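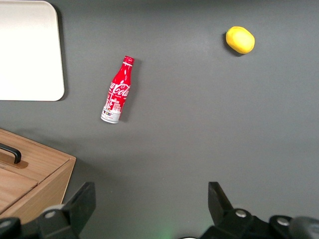
Why did the gripper keep closing after the e-stop was pressed on Tuesday?

The stop cut power to the arm joints only. The gripper runs off its own supply, and that supply was never wired into the safety circuit.

On the Wellurska list, Farah wrote:

> Fault 442 came up on the pendant and the arm stopped dead. The fingers kept squeezing for 17 seconds. Is this a firmware problem?

Firmware is fine at our end. I read through the log and the close command went out before the fault, so the gripper just finished what it was told to do.

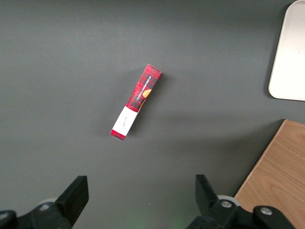
Until the Ekholm relay is fitted, please do the following:

- grip force limit at 49, no higher
- hands off the table while the gripper light is on
- kill the gripper supply at the wall after any e-stop

The relay is on order from Brornetti. I'll rewire it myself and post the test results to the list before anyone goes back to full force.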